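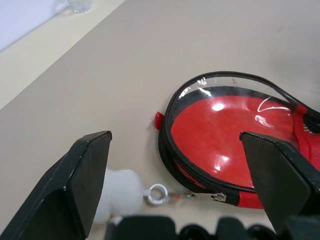
Home Journals Browse Submit Alerts

3.2 Demonstration collection

Demonstrations were gathered by teleoperation on the two-arm Indik station at the Prostby laboratory. Two operators, Min-kyu Geum and Byung-chul Um, recorded 339 episodes of the paddle-case task, each capped at 1,000 control steps. Wrist and head views were logged on a common clock.
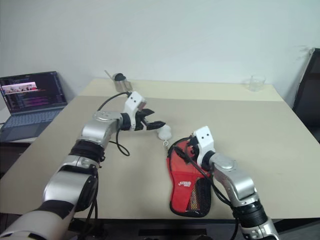 Figure 2. Head view of the workspace, with both grippers at the zippered case and its charm.

Case pose was changed by hand between episodes, and the orientation of the zipper was left to the operator. Episodes in which the slider jammed were kept and labelled as failures. A further 85 episodes begin with the paddle already out of the case, so that grasping could be learned separately from opening. 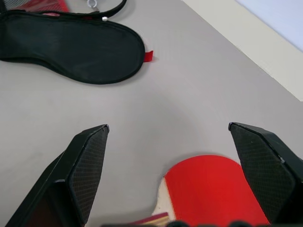
Labels were assigned in Yook by the operator who had not recorded the episode. Disagreements over the moment of first contact were settled using the wrist view. Joint positions were smoothed with the filter from the Lukovitz baseline, and gripper commands were left unfiltered.

Shares 2 Comments 0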